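Home Help Board > Kitchens and Windows > Blinds

Are "wipe clean" blinds over a kitchen sink ever worth it?

Asked 18 December 2022
Viewed 100 times
3 answers

We moved into a rental in Undville in September and the window behind the kitchen counter is bare. It faces the neighbor's driveway, so I need something on it. The sink is close by and the stove is on the same run of counter, so whatever I hang is going to get splashed and greasy.

The guy at the store pushed a white horizontal slat blind called the Desmet, which he says has a coating that grease "can't stick to." I have heard that line about pans, ovens, shower doors and a couch, and grease and soap stuck to all of them. It costs a good deal more than the plain one on the next shelf, which looked the same to me. Same cords, same brackets, same flimsy wand.

What I want to know:

Does a coating on a blind do anything at all after the first few months?
Is there any way to clean slats that doesn't take a whole Saturday?
Would I be better off with a roller shade, or just a cafe curtain I can throw in the wash?

I can drill into the wall but not the window trim (it's in the lease). The opening is 29 inches high.

Answer 1
Accepted by asker
14 people found this helpful

I'd save your money. I've had coated blinds in two kitchens, and the coating made no difference I could find. What you get on kitchen slats is a film of cooking oil with dust stuck in it. Dust lands on the oil no matter what is underneath. A smooth plain slat wipes down as well as a fancy smooth slat, and both are a pain if you leave them until spring.

The questions I would ask before buying any blind for that spot:

How thick are the slats? Thin ones kink when you wipe them, and a kinked slat never goes flat again.
Do the ladder strings come in white only? They will be beige in a year. Strings hold grease far worse than slats do and you can't really scrub them. I've tried dish soap, baking soda and an old toothbrush, and all I got was wet beige strings.
Can you unclip the whole thing without tools? If you can't, you won't wash it. I know myself on this one.

For cleaning, close the slats flat, wipe side to side with a damp sock over your hand and a drop of dish soap, then tip them the other way and do the backs. Do it every couple of weeks and it takes 11 minutes. Skip a few months and yes, there goes your Saturday. Don't believe the videos where somebody puts the blind in a bathtub. I did that, the headrail filled with water and the tilt gear was never right again.

Since you can't touch the trim, you'll be mounting outside the recess on the wall. Measure the width three times, and check that the bottom rail clears the faucet when it's down. Stores will tell you a blind can't be returned once the box is open, so read the receipt.

As for roller shades, they're easier to wipe but you get all or nothing on the light. With a driveway right there you'd have it down all day. I'd take slats and put up with the strings.

White slats with the window close above a counter, and a dark sink and counter:
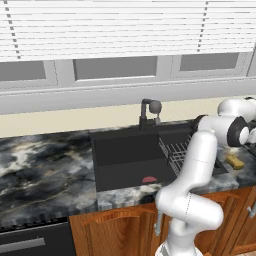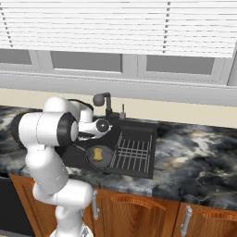 If you do end up with white, buy one spare slat if the store will sell it to you. Mine wouldn't. The other thing is height. A lot of people hang the blind so that it touches the sill, and then the bottom rail sits in whatever water is there. Stop it half an inch short. You lose a sliver of privacy and the rail stays a lot cleaner.

One more on the store guy: ask him what the coating is called and how long it's guaranteed. When I asked, I got a leaflet. The leaflet said "regular cleaning required."

Answer 2
2 people found this helpful

get the Tesitz one, had ours for years and its fine. never cleaned it once

Comment from asker: Never once? Over a sink? What color was it when you bought it?

Comment from Answer 2: white i think. its more of a cream

Answer 3
5 people found this helpful

I'm going to disagree with the first answer, partly. They're right about the coating, I wouldn't pay for it either. But slats next to a stove are the wrong thing to buy at any price. Every slat is a little shelf. You wouldn't put that many shelves next to your frying and then volunteer to dust them.

Cafe curtain, cotton, on a tension rod if you can fit one inside the recess without marking the trim. Check your lease on that. Some landlords complain about the rubber ends leaving rings on paint. It covers the lower half where the neighbors can see in and leaves the top open. I have two sets from the clearance bin at the home store in Clindside and swap them when one looks tired. Keep it well away from the burners, obviously. If your stove is right up against the window then forget the curtain and get the roller shade.

People will tell you curtains hold smells. They do, and then you wash them.

Comment from asker: Burners are at the far end so that might work. I still don't trust tension rods, the last one came down in the dishwater. Going to price the plain blind and the curtain both and see which one annoys me less.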